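Visit to the Morais Container Plant, Plaltby

In November, members of the Tastanmont catering supply group visited the Morais plant in Plaltby, where food storage boxes and lids are molded for commercial kitchens. The visit began at 9 a.m. with a safety briefing, after which the party was taken to the molding hall.

The hall operates 24 hours a day. Boxes leave the presses in stacks of 200 and are carried to a cooling area before the lids are fitted. Our guides explained that lids cause most customer complaints, usually because a lid from one range has been forced onto a box from another. The new Proser range uses a single lid for three depths of box.

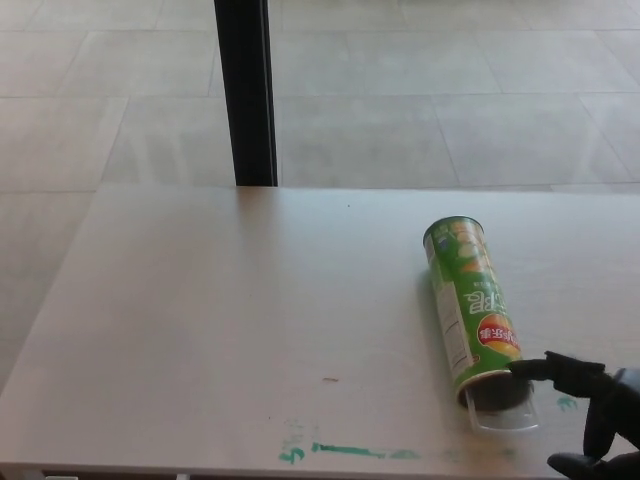 The group then moved to the test room. Sample boxes are filled, frozen, and dropped onto a steel plate, and each lid design is opened and closed 1258 times before approval. Members asked about staining from tomato sauces. The plant acknowledged that clear boxes still discolor with heavy use and does not offer a guarantee on this point.

After lunch, the group toured the warehouse, which holds 646 pallet spaces. The minimum order for printed lids is 300 pieces, with delivery in about four weeks. Smaller orders of plain lids may be placed through the Tastanmont office.

Price lists for the Proser range are available from the same office on request.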